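About Plurnulo

Plurnulo is a household goods firm. We select, check and supply everyday kitchen and table items for furnished rentals, student housing and small offices. The company was formed by the merger of Kekska and Singhal and now lists 564 items, of which 160 are cookware.

Items are checked on an ordinary dining table in a furnished room. Bench height, lighting and floor space are those of a normal home.
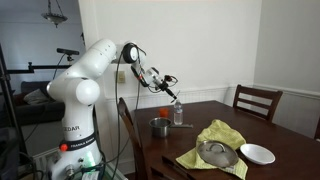
Dining table and adjoining sitting room.

Each kitchen set is laid out with the things it will be used beside – a water bottle, a cloth, a lid, tongs. Handles are assessed for grip and clearance. Lids are assessed for fit at the rim and for how they sit when put down on fabric.

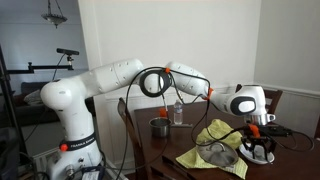
Stainless steel cups and small pots are recorded separately from glassware, as the two wear differently. A set passes when 39 points on the check sheet are met. Sets that fall short go back to the supplier with a copy of the sheet.

Colour is recorded by eye in daylight. Plastic drinkware is listed by colour and capacity.

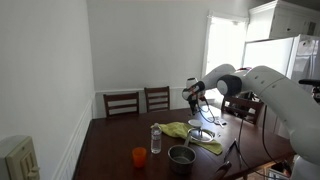 Orange cup, water bottle, cloth and saucepan on the table.

The Kekano range, added in February, covers roughly 70 items for single-person kitchens. Trade catalogues are sent on request.

Page revised Apr 3, 2024

3 comments

gumleaf_rentals: Are the saucepans sold without lids? Need six.

T.R.: Catalogue arrived, thanks. Page 12 is printed twice.

unit4b: Do you still do the old Singhal tea towels?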